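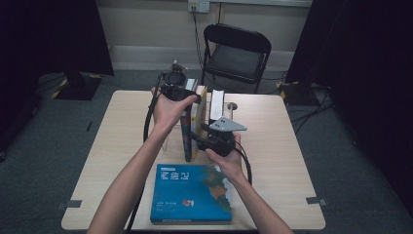
Three upright books on a table.

Keeping one catalogue in order across several sales channels
Speaker notes, merchant session, Thursday, August 7, 2025
Speaker: Margaux Gaillard. Questions taken with Darius Nistor.

Opening

Welcome the audience on behalf of Vekance. State that the session concerns the Plokia catalogue extension and the way it passes product records from a shop to outside marketplaces. Payment and delivery settings are covered in the afternoon by Loïc Carré and should be left to him.

The shop used throughout is Neltivero, a seller of new and second-hand goods with 4,000 product records. It moved to Plokia in June. Mr Fotis Michailidis, who manages its catalogue, has agreed to the figures being shown.

The state of the catalogue before the move

Records were kept in the shop database and copied by hand into each marketplace. Prices were changed in one place and forgotten in another. When the first full check was run, 290 records failed. Most of the failures were missing product codes, and a smaller group had two prices for the same item.

Pause on the list of failed records. Members of the audience who run their own shops will want to read the column headings.

How a record travels

Explain the order of events slowly. The shop saves a record. Plokia checks the required fields. If the check is passed, the record joins a queue, and the queue is sent every 30 minutes. If the check is failed, the record stays in the shop, remains on sale there, and is marked in the error report. The marketplaces never receive half a record.

Mention that stock levels follow a separate route. A sale on any channel lowers the stock figure at once and does not wait for the queue. Merchants with single copies of an item should keep this setting switched on. It is off by default in shops that upgraded from the older release.

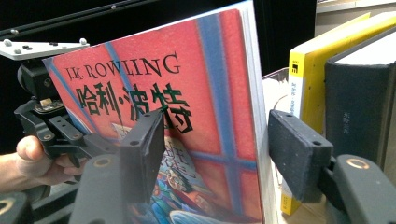
What happens to a product that is sold in more than one language?
Each language version is kept as its own record with its own product code, and the records are joined under a parent product that is not itself for sale. Prices may be set on the parent or on each version. Where both are filled in, the price on the version is used.

If further questions come up on languages, refer them to Mr Nistor. The translation of category names is handled by Tarigan, a separate module with its own licence, and its terms should not be discussed from the platform.

Mapping categories

Every marketplace has its own category tree. Plokia holds one map for each channel, and the map must be completed before the first export. Neltivero began with six top-level categories and mapped those alone, leaving the finer levels until the export had run cleanly. The same course is advised for shops of a similar size.

Show the mapping screen. Point out the Save Draft button, which does not publish anything. Several merchants have believed otherwise and have asked support why their changes did not appear. 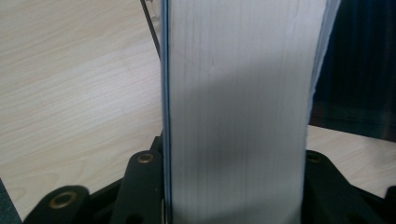

Condition notes are the field most often left blank in second-hand listings. The extension accepts free text, but the marketplaces prefer a fixed grade followed by a short remark. The remark should record what a buyer could check against the photograph. For the thick volume on the screen, seen from the page side, a suitable remark would be "some sheets slightly out of line". Words such as "lovely" or "well kept" should be left out, and in some channels they cause the record to be refused. The grade itself is chosen by the merchant and cannot be filled in by the extension.

Error reports

The report is sent by email to one address only. Recommend a shared address, so that it is read during leave. Gilles Guérin has prepared a sheet of the common error codes, and copies are on the table by the door.

Closing

Thank Mr Michailidis by name. Remind the audience that the test shop stays open to registered merchants until the end of the month and that anything entered in it will then be deleted. Hand over to Mr Nistor for questions.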